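Can a Robot Clear Your Counter Yet? Tips for Those Still Doing It by Hand

By Nicanor Villalobos

Print this page | E-mail to a friend
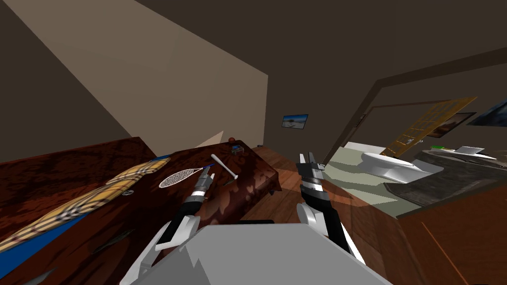

Tidying practice in a simulated room: two arms, one counter, and a racket still lying on it.

Every time I write about clutter, somebody writes in to ask why they should bother learning to do it well when a robot is going to do it for them. I got another of those in August, from a reader who had put off sorting her back hall until "the machines come down in price." So let's talk about the machines first and then get to the tips.

Robots that tidy are mostly learning in computer-made houses right now. I understand why. You can't break a real lamp in there. But look at what is on that counter. A racket, a thin white stick, a small box, a little ball clear at the back corner. I have a hall table that looks the same, and so do you. Picking those things up is the easy part of the chore. Knowing that the racket goes in the garage and the ball goes with the racket is the chore.

My neighbor Tharun Sastry disagrees with me on this. He works on packing equipment at Mususia and he says household robots are closer than I think. I asked him how long he'd wait before clearing his own counter by hand, and he changed the subject to his gutters. To be fair to him, he did explain one thing that stuck with me. A two-fingered gripper likes an object it can get its fingers around. Flat things lying on a flat surface are a pain, because there's no room to get underneath. That goes for a placemat, a thin board, a sheet of mail or a coin. You get past that with a fingernail and never think about it.

What about the shop floor? Better, I'll admit. When the same part comes down the same line in the same spot, a machine will beat me all day long. My garage is not like that. I have never found my tape measure in the same place twice.

So here is what works while we wait.

Clear from the front edge to the back. Most people start with whatever bothers them most, which is usually in the far corner, and knock over three things reaching for it. Work toward the wall.

Long flat stuff goes first. Boards, trays, cutting mats, folded game tables. They hide what's under them and take up the room you need for sorting. Stand them on edge between the cabinet and the wall, with a strip of felt on the bottom if the floor scratches.

Balls need a container with sides. A shelf won't do it. I use an old colander on a hook.

Hang your rackets. One screw hook through the throat, or two pegs under the head if there's no throat to speak of. Don't stack anything on the strings. I ruined a decent badminton set that way, by leaving a paint can on it all winter.

Give every counter a time limit. Mine is 9 at night. Anything still there when I lock the back door goes into a bin, and the bin gets emptied on Friday. I spent $11 on that bin and it has done more for my kitchen than any gadget I've been sent.

Wood counters: wipe with a barely damp cloth, along the grain, then dry right away with a second cloth. If you find a sticky patch, a drop of dish soap in warm water will handle it. Go easy on sprays that promise shine. I tried Fakex on my workbench and had a haze on it until I took it back down with mineral spirits (windows open, and lay the rags out flat outdoors to dry, never balled up in a can).

Keep the floor between the counter and the nearest doorway clear. If you do own a robot vacuum, this matters double. Mine is a Troltness and it has eaten 5 shoelaces and one phone cord. I pick up the floor before I run it, so I'm doing half the cleaning to get the other half done.

As for the bathroom, people ask me when a machine will scrub a toilet in an ordinary house, and my answer is to buy a decent brush. Let the cleaner sit while you wipe down the sink, then scrub up under the rim. Prop the brush between the seat and the bowl to drip before it goes back in the holder.

Would I change my mind? Sure. Bring a robot to my place, don't tell it anything about where my things go, and let it loose on the hall table after my grandkids have been through. If the racket ends up on its hook and the mail isn't in the colander, I'll write a nice column about it. My aunt in Moriarty is 78 and clears her kitchen before the coffee's done, and she's the one I'd measure it against.

Next time: getting candle wax out of a tablecloth, plus your letters on squeaky hinges.

Shares: 78 | Comments: 11

Print | E-mail | Contact us | Copyright, all rights reserved | Back to top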